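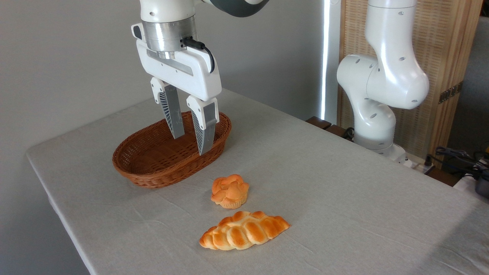
Home Forums Baking Gallery Search Log in

Wicker basket for the bread table – lined or bare?

crumbtray
I finally have an oval basket I love! Reddish-brown wicker, shallow, flared rim, and it looks so good on a light gray cloth. I'm doing rolls and a braided loaf for my sister's brunch in January, 12 people. Do you line yours with a napkin or put the bread straight in? I'm leaning bare, the weave is half the fun.

doherty_oven
Bare, always. A glossy braid against dark wicker is gorgeous and a napkin just hides it.

Miłosz Zalewska
Have to disagree. Crumbs get down in a tight weave and you'll be at it with a toothbrush. I use a linen one from Gratano, folded so the rim still shows.

crumbtray
Toothbrush, noted, haha. What about the long loaf though? Lay it on the diagonal and let one end stick up over the rim?

Bartosz Adamczyk
Yes! Diagonal, one end up, and tuck the little knotted rolls in beside it. They look like flowers when you twist the lobes tight enough. Mine only hold that shape if I proof them 50 minutes and stop – any longer and they puff into plain buns.

doherty_oven
50 is short for an enriched dough. I go by the poke test.

Bartosz Adamczyk
My kitchen is warm. Works every time for me.

Miłosz Zalewska
Poke test here too. And please let everything cool before it goes in the basket, or the bottoms go soggy, napkin or no napkin.

crumbtray
OK, loaf on the diagonal, rolls tucked in, and I'm going to try it both ways before the brunch. Can't wait!

Comments

Julletti: The diagonal trick is so pretty, doing this for Easter.

niditz_fan: Does anyone warm the basket first? My grandmother did.

plainflour: Team napkin.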